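Workroom Assistant (Packing and Table Preparation)
Forelden Household Goods Library, Vonddale
Part time, two positions

About the Library

The Forelden Household Goods Library lends kitchenware, table games, craft supplies and small household items to residents of Vonddale and the surrounding townships. Members reserve items in advance and collect them from the front desk, or receive them through one of our school and senior center deliveries. The Library holds 389 lending sets in its catalog, each made up of several loose items that must be checked, cleaned, sorted and packed before they go out again.

The workroom is located on the ground floor of the Siliņa Building, behind the front desk. All returned sets pass through it. We are seeking two Workroom Assistants to join the team in September, reporting to the Workroom Supervisor, Triin Pärn.

Purpose of the Position

The Workroom Assistant prepares sets for lending. The work is done at a table, one set at a time, and calls for patience, clean habits and attention to small differences between similar items. The position has limited contact with members but regular contact with front desk staff, who depend on sets being ready at the stated time.

The Work Table

Each assistant is assigned a table for the length of a shift. Tables have a plain, smooth top, and the middle is kept clear as the working area. Containers stand toward the edges, and an item is brought to the middle only when it is being handled. Assistants are expected to keep to this arrangement throughout the shift and to leave the table in the same order for the next person. 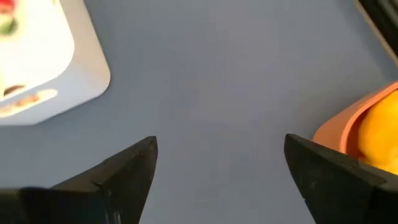
Duties

The Workroom Assistant will:

Receive returned sets from the front desk and check the contents of each against its packing card.

Wipe, wash or air out items according to the care instructions on the card. Kitchen items are washed in the adjoining utility room. Fabric items are placed on the laundry shelf.

Sort loose items into containers by set. Items from two different sets may not share a container at any time, including during breaks.

Set aside anything chipped, cracked, stained or missing a part, and complete a repair slip. Assistants do not carry out repairs themselves.

Repack complete sets in the order shown on the card, close the lid, and attach a dated ready tag.

Enter each finished set in the Welline catalog system before starting the next one.

Wipe down the tabletop between sets and at the end of the shift, return all containers to the shelves, and sweep the floor beneath the table.

Assist with the annual inventory, when the workroom is closed to returns and every set is opened and reviewed.

Qualifications

Required:

Ability to follow written instructions accurately and to ask when an instruction is unclear.

Ability to work seated or standing at a table for up to two hours at a stretch, with or without accommodation.

Ability to lift and carry filled containers weighing up to 13 pounds, with or without accommodation.

Basic comfort with a computer or tablet. Training in the catalog system is given on site.

Preferred:

Previous work in packing, housekeeping, food service, library shelving, stockroom duties or a similar setting. Experience gained at home or through unpaid work will be considered on equal terms.

Reading knowledge of a second language spoken in the Vonddale area. Many of our packing cards are bilingual, and help in reviewing them is welcome.

No degree or certificate is required for this position.

Hours and Conditions

Each position is scheduled in morning shifts beginning at 8:30 a.m. and ending at 12:30 p.m. Monday is the heaviest day for returns, and both assistants will be scheduled to work then. The remaining shifts are divided by agreement — requests for fixed days are considered once the training period is complete.

The training period lasts 13 shifts. During this time the new assistant works beside an experienced member of staff and is not expected to meet the usual pace. Speed is reviewed only after accuracy is satisfactory.

The positions are hourly and are paid at the Library's general assistant rate, which is provided in writing to every applicant invited to interview. Assistants who complete the training period receive a one-time payment of $500. Aprons and gloves are supplied. Closed shoes must be worn in the workroom and the utility room.

The workroom has step-free access from the rear parking area. Table height can be adjusted on request, and seating with back support is available. Applicants who need other arrangements, either for the interview or for the work itself, are invited to tell us in whatever way they prefer.

How to Apply

Please submit the following:

A completed application form, available at the front desk or by mail on request.

A short letter, no longer than one page, describing any work or household task in which you have had to keep many small items in order.

The names of two people who can speak about your reliability. They may be former employers, teachers, neighbors or colleagues, but not members of your immediate family.

Applications should be addressed to Algirdas Rimkutė, Staffing Office, Forelden Household Goods Library, Siliņa Building, Vonddale. They may be mailed or left at the front desk in a sealed envelope marked "Workroom." Résumés are accepted but will not be read in place of the application form.

Selection

Applications are read in the order received, and the posting remains open until both positions are filled. Selected applicants will be invited to a visit of one hour, consisting of a short interview and a practical exercise at a work table. In the exercise, the applicant is given a mixed container and a packing card and is asked to assemble one set. There is no time limit within the hour, and questions may be asked at any point.

Applicants who are not selected will be informed by letter. With their permission, their forms will be kept for consideration when further workroom positions open.

The Library does not discriminate on the basis of race, color, religion, sex, national origin, age, disability, veteran status or any other characteristic protected by law.

Questions about the duties of the position may be directed to Triin Pärn in the workroom on weekday mornings. Questions about pay, forms or accommodation should be directed to the Staffing Office.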